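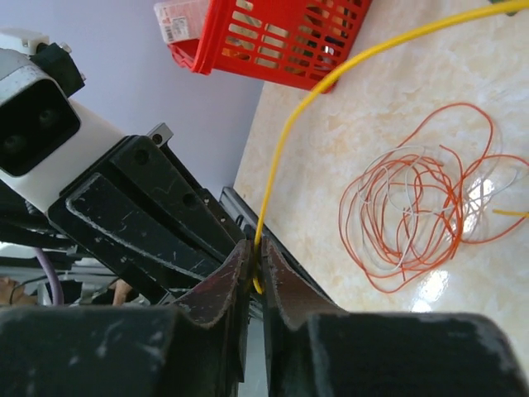

Vestine gallery: the wire table

Vestine is our project on teaching robot arms small untidy jobs by showing them. The workshop is at Suvodcombe, on the ground floor, and the second group of operators works at Ernalstead with the same set-up. This page is about the wire table, which has been running since April.

The job sounds simple. There is loose wire on the table and it has to be picked up, separated if it is tangled, and put into the small bins. A person can do it while talking about something else. For a pair of two-fingered grippers it is slow work. Wire springs back, it rolls out from between the fingers, and a piece that looked free turns up with its other end under everything else.

No one writes out the movements. An operator sits at the control stand and holds two light handles, one for each arm. When the operator's hand moves, the arm on that side moves with it, and squeezing the handle closes the gripper. Everything the arms do is recorded along with the camera views, and one full attempt is saved as one showing. The recording program is Nurmi, which we also use on the folding table.

A few notes on how the grip is taught

Pinch first, then lift. Operators are asked to close the fingers, stop for a moment, and only then raise the arm. If the two are run together the arms learn to snatch, and it takes a lot of good showings to get rid of that.

Take the wire a little way in from the end. A short tail below the fingers is fine. Gripping right at the tip works sometimes, but the wire tends to swing round and catch on the next coil.

There is no sense of touch through the handles. You judge the grip by eye from the wrist view, and new operators squeeze much harder than they need to. This wears off after a morning or so.

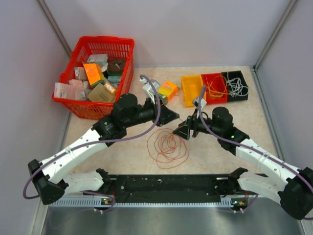 Working with two arms is the part people find hardest. The usual mistake is to do everything with the right arm and leave the left one parked. We ask for both to come in towards the middle of the table, so that one can hold a coil down while the other draws a piece out of it. The arms can knock together there. They stop by themselves when that happens, and the showing is thrown away.

The bins are small on purpose. With a wide box the operator could drop the wire from a height and call it done. With these the bundle has to be lowered in and let go of, and the last loop often needs a push.

The basket of boxes and packets belongs to the packing job, done on the same table. It stays put during wire work. We want the arms to learn to leave alone things that are not part of the task -- a bare table every time would teach them nothing about that.

How a session runs

Each showing has a limit of 90 seconds. If the wire is not in the bin by then, the operator marks it as failed and starts again. Failed ones are kept in a separate folder, and we do look at them.

The wire is laid out afresh by hand each time. Please do not copy the last layout. Drop it, give it a turn or two, and leave it as it falls.

We have eight trained operators between the two sites. Sessions are in the morning, with one on Saturday at Ernalstead. Breaks are fixed, as tired hands make shaky showings and the arms copy the shake too.

The aim is 1000 good showings before the arms are left to try the job by themselves. The count is 795 at the time of writing. Most of those were done with thin wire. The thicker cable is stiffer and stays where it is put, but it needs a wider grip and more room to turn, so it will have its own set of showings.

The folding table has its own page. The packing job will get one when the recordings have been checked.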